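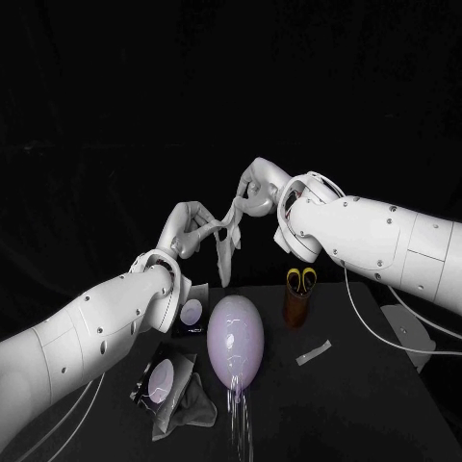

Why train two hands on thin, floppy stuff when boxes are so much easier?
Boxes hold still. A method that only works on boxes mostly tells you about boxes.

Our method in one post: each hand predicts what the other is about to do, then the pair negotiates. Aiguo Fan calls it "marriage counseling at 100 updates a second." Aiguo is single.

We named it Vetine. The first name was Kotia, which Sunita Whitlock vetoed for reasons she has declined to share since June.

Today's menu: crumpled thin material, held between two hands, balloon parked underneath.
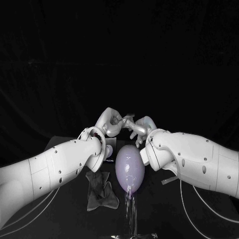 RESULTS, SUCH AS THEY ARE

We ran 180 trials. With the prediction step off, the hands disagreed about who was holding what in 25 of them. With it on, seven. I have checked the seven more often than I have called my mother.

Sheet masks are the mean one. Slippery-looking, see-through in places, full of holes. Reviewer 2 in fabric form.

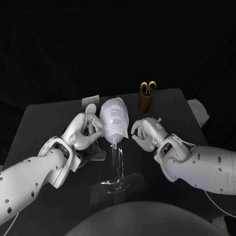

Does the prediction step need extra sensors?
None. It uses the joint readings and head camera we already had, plus a small model that trains overnight.

The flat packages I expected to be a break. Two hands on one pouch, how hard can it be. Then you read the force logs and find both hands pulling, each very sure of itself.

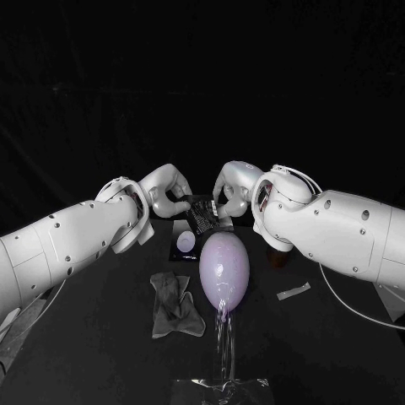

Anyway, Mwende Makokha is rewriting the release timing so one hand lets go first. Draft goes out when she's happy, so pack a lunch.

Recent
Lema gripper notes, part 2
Why our baseline got better when we fixed it
Reading list: two-handed manipulation
Veltari workshop slides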